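Status: usable, still being corrected. Last full check was in May. Please read the section on bar numbers before loading anything into a score editor.

# Titham Parts

Marked-up string parts from the library of the Vulov Quartet, transcribed as plain tables. Each row is one marking (bowing, fingering, dynamic, breath or cue) tied to a work, a part and a bar. The printed music isn't included.

The set covers 13 works. The markings were copied from paper parts by Yanti Hutapea and checked by Fraser MacBrayne, who also wrote the scripts.

## Layout

```
works.csv one row per work
parts.csv one row per physical part
markings.csv one row per marking
layers.csv who wrote what, where known
tools/check.py consistency checks
tools/merge.py joins the tables for one work
```

All files are UTF-8, comma separated, with a header row. Empty fields mean "not recorded". A dash means the field was looked at and doesn't apply.

## Fields in markings.csv

| Field | Type | Notes |
|---|---|---|
| `work_id` | text | matches `works.csv` |
| `part` | text | `vn1`, `vn2`, `va`, `vc` |
| `movement` | integer | starts at 1 |
| `bar` | integer | see Bar numbers |
| `beat` | decimal | notated beat, blank if unclear |
| `kind` | text | `bow`, `finger`, `dyn`, `breath`, `cue`, `text` |
| `value` | text | the marking as written |
| `layer` | text | matches `layers.csv` |
| `legible` | text | `yes`, `partly`, `no` |

Down and up bows are written `d` and `u`. Fingerings are written as string then finger, so `III-2` is second finger on the third string. If the player gave only a finger, the string is left out and should not be guessed.

## Layers

Most parts have been through several hands. We separate up to 3 layers per part:

- `a`: the oldest pencil, usually from the previous owner
- `b`: the Begum bowings, copied in blue pencil from a borrowed set
- `c`: the quartet's own markings

Erased markings that can still be read keep their layer letter with an `x` after it, for example `ax`. Where a marking was gone over by a later player, there are two rows.
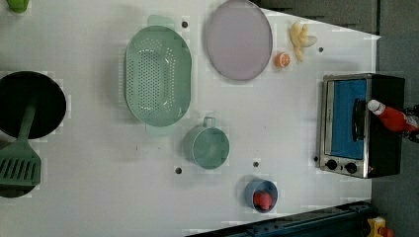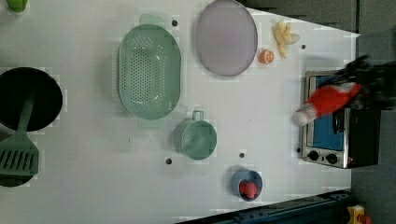 *Two overhead views of the white tabletop with kitchen items.*

## Bar numbers

Bars are counted from the first complete bar of each movement. An upbeat is bar 0. First-time and second-time bars are numbered separately and continuously, so counts after a repeat may be higher than those in a printed score. `tools/merge.py --printed` converts to printed numbering for works where `works.csv` has an offset.

In minuets and scherzos the trio section continues the count. The da capo is not numbered again. Markings that apply only on the return have `dc` at the start of `value`.

## Checking

Every row was read back against the paper part once. Rows marked `partly` were read a second time by the other person. If the two readings differed, both are given in `value`, separated by a vertical bar, with the first reader's version on the left.

`check.py` looks for bars beyond the end of a movement, unknown layer codes, and consecutive bow marks that can't both be right. The last test gives false alarms on retaken bows. It can be switched off with `--no-retake`.

```
python tools/check.py --work W07
python tools/merge.py --work W07 --part va --out w07_va.csv
```

## Known problems

- The viola part of W04 lacks its last page. Bars 80 and after have no rows for that movement.
- The second violin part of W09 was trimmed when it was rebound. Markings above the top stave are often `partly`.
- Metronome figures are stored as text. A bare `90` in `value` doesn't say which note it refers to, and the parts don't either.
- Blue pencil in W11 may be a mixture of layers `b` and `c`. It is all entered as `b` for now.
- Cello fingerings in tenor clef passages haven't been compared with the score.

## Suitable uses

Comparing bowings between parts, studying fingering habits, preparing a set of parts for rehearsal. The set is small and comes from a single library, so it says little about quartet playing in general. Dates are not given for layers and should not be worked out from the letters.

## Wakimeck import

Files made by the Wakimeck part editor can be converted, but it drops the `legible` field. Keep a copy of the original table if you plan to send corrections.

## Corrections

Open an issue with the work, part, movement and bar, and the value you think is right. Corrections are merged on Thursday. Changes to layer codes need a look at the paper part and take longer.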